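Red on White: the tray pages
Home / Gallery / Trays

Welcome to the tray page! If you've come over from the quilts page or the buttons page you'll know how this goes: I get a bee in my bonnet about two colours, I drag everybody I know into it, and then I put the results up here and fuss with the captions for weeks. This time it's red on white, small things laid out on plain white trays, and I have had a lovely time with it.

It started with Murdo Drummond giving me a stack of old shop catalogues from Allville (he was clearing out his mum's place and knew I'd want them). There was a spread in one from the sixties, nothing but red enamel pins on white card, and I kept it open on the kitchen counter for most of January. I'd walk past with the kettle and shift my head to look at it from a different side. After that I was forever moving things around on plates. Cranberries, bottle tops, a broken string of beads, my supper once or twice.

A few things I've learned since, for anybody wanting to have a go at home:

Shallow trays are best. I tried a deep one first and the sides threw a shadow over everything, so the reds all went to mud. A thin rim gives you a bit of an edge to work against and leaves the colour alone.

Put something white underneath the tray as well. Fraser Buchanan thought I was being fussy about this and then went and did it himself, ha! White on white makes the tray nearly melt away and your eye goes straight to the red.

Use less than you think. My first layout had 66 pieces in it and looked like a spilled jar. I'm down to a handful now, and my favourites have three or fewer.

Leave the marks. I used to wipe up every little speck and fleck before I was happy, and I've given that up completely. I like a tray that looks as if somebody's been busy on it.

I've also gone right off neat rows. Two together and one well away is my favourite arrangement at the moment, though Fraser tells me that's a phase and I'll be back to circles by spring. We'll see!

On to the gallery, then. I'm putting up my favourite of the lot on its own to begin with, because I want people to have a proper look at it.
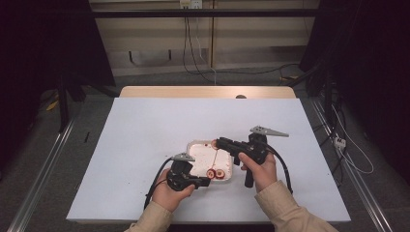
Two side by side and a third up at the top right, with the little red spots left where they are.

I love the pale centres against those dark red rims, and the two at the bottom aren't quite a match for each other, with a reddish mark in the middle of the left one. And there's the thin reddish-brown line running down the tray towards it! I'd have been tempted to tidy that away a year ago and I'd have been wrong.

More to come once I've sorted out which ones I can live without. If you've got a red and white tray of your own, send it along through the contact page and tell me what name you'd like under it. Green and cream is next, so start saving your bits and pieces.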